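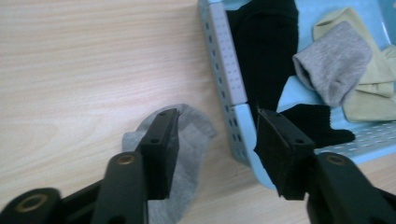 Reviews > Kits > Hand-held grippers

Hastar gripper kit, first proper go

Quick one tonight, dinner's on. Had the Hastar hand-held pair for a bit over a week now and people keep emailing to ask if it's worth the money, so here's what I've got so far. Will tidy this up later. Probably.

Price first because that's what everyone scrolls for. $1,693 for the pair, cables included, postage not. Came from the Hembridge warehouse in one carton, decent foam, no manual. There's a manual online. It's a bad one. The page on pairing left and right was clearly written for an older model and the menu names don't match anything.

So. What you do with it: one gripper in each hand, do a chore, the kit logs what your hands did, and you feed that to whatever you're training. Most of you know all this. I've been doing socks and small cloths in and out of a basket, since it's the boring job every home robot demo seems to want and I've got no shortage of odd socks.

Good stuff.

The fingers. Bigger and blockier than my old Samarakoon set and I thought I'd hate them. Don't. There's a fuzzy black pad on the inside face and it grabs knit really well, even thin ankle socks, even when you come in at a lazy angle. The Samarakoon ones have a slick rubber face and I was forever chasing a sock round the table with them. Here you close and it's got it.

The linkage is nice too. Black plastic, brass coloured rings at the pivots, moves smoothly, no wobble yet. I squeezed it 336 times on the first night (there's a counter in the app, I'm not that sad) and it felt the same at the end as at the start. Screws on the top of the fingers sit down in their holes so nothing catches on fabric.

Colour matters more than I'd thought. I've been using a pale blue basket on a pale wood table and light grey socks look fine to me but the tracking goes a bit vauge on them. Black against the blue, no trouble. Black sock under the black finger, trouble again, when you play it back it's hard to tell where the pad stops and the sock starts. I've written to Hastar about making the pads in another colour. No answer yet. 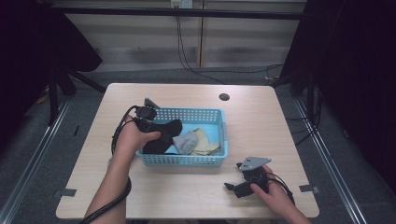 Not so good stuff.

Cables. One per hand, and they're stiff. The left one wants to loop out to the side and then drop down along your arm, and by the end of a session I was holding my elbow out like a chicken to keep it off the table. Right one is better if you let it run off the edge. A coiled lead would fix this. Or a strap. I used a hair tie.

Weight. Fine for twenty minutes, not fine for an hour. All of it sits out past your knuckles, so your wrist does the work. Had a sore thumb the next morning, both hands. If you're planning long sessions get two people and swap.

The perforated basket was my own mistake, nothing to do with Hastar. Fingertips are square and the holes are small so they don't go in, but if you press down near the wall you drag the whole basket. Do it with a solid tub or stick the thing down.

Software. Eh. Installs fine. Crashed twice, lost one session, didn't lose the other. It saves every 6 minutes and you can't change that, or I couldn't find where. Export is quick. File names are gibberish, so write down what you did on paper as you go, I mean it.

There's also a plan where you send your sessions off to their Clolham office and they clean them up and label them for you. Up to 4,000 clips a month on the basic tier. I haven't paid for it. Had the free trial, sent a small batch, got it back in three days and the labels were mostly right apart from calling every cloth a "towel". One was a sock. You could live with it.

Would I buy it again? For cloth, yeah. For anything hard and shiny I'd want to borrow one first, the pads are made for grabbing fuzzy things and I haven't tried cups or cutlery yet. If you already own the Samarakoon and it's working for you, stay put till the next Hastar comes out, they're saying September and hinting at lighter arms.

Things I still want to test: folding (so far it's only been picking up and dropping in), bigger stuff like a tea towel or a jumper, and using it left handed only, which a reader asked for adn I keep forgeting.

If you've got the kit and you've sorted the elbow thing, please write in. Potatoes are boiling over, gotta go.

Recent posts
Samarakoon grippers, one year on
Which tables are too shiny?
Cheap baskets and tubs for practice runs
Hastar v Samarakoon: the boxes they come in
Sore wrists, and a few stretches

Contact | © 2021 | Back to top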